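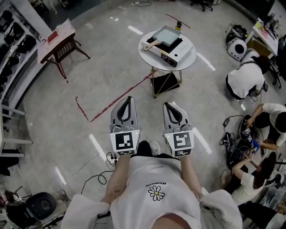
Hand-held grippers with tracking markers, at the frying pan station.

About Stivwood

We write software for robot arms that work in kitchens and small shops. Control, perception, planning, plus the tooling that holds it together. No hardware of our own to sell. You bring the arm, we bring the code.

Started in November with 2 people and one rented desk. Elvira Benavides wrote the first controller, Musyoka Laizer wrote the first planner, and they argued over units for most of a month. (Meters. Always meters now.) There are 5 of us today.

What we make

Dirkel — our motion planner. Takes a recorded hand path and fits it to whatever arm you have. Checks joint limits, checks reach, tells you which step failed and why. Faith Kashindye looks after it and answers most of the bug mail herself.

Krawczyk — perception. Marker tracking, camera calibration, lining up clocks between devices. Clocks were the hard part. A gripper pose that is late by a few frames will ruin a grasp and you can stare at the plots all day without seeing it. Montserrat Cervantes rewrote the sync code twice and we are keeping the second one.

The tooling doesn't have a name yet. Replay viewer, episode trimmer, a script that flags recordings where a marker dropped out for too long. Muthoni Lyimo built the viewer in a hurry for one customer and now everbody uses it, so it is getting proper menus.

How we work

Recordings first, code second. Tasks get done by hand with the grippers, then go through Krawczyk, then Dirkel, then onto an arm. Our kitchen set had 755 recordings when we last sorted it. 700 passed the checks and went into training. The rest stay on disk, they make good test cases for the drop-out script.

Everyone records. Everyone reviews. If you change the planner you also watch the replays, all of them, the boring ones too. Small releases, plain changelogs, old versions stay up for download.

Frying pans are the current subject. Handles at odd angles, thin edges, and the grasp has to hold while the pan tips. Next up is drawers.

Working with us

Most projects begin with a call and a sample recording. Send raw files please, not the compressed ones — we need the timestamps. We'll run them through and send back a short report on what tracked and what didnt. After that you decide.

We also take on a student or two when there is desk space. C++ or Python, some patience with calibration boards. Write to Elvira for that, to Faith for anything about Dirkel.

Page last updated 1/7/22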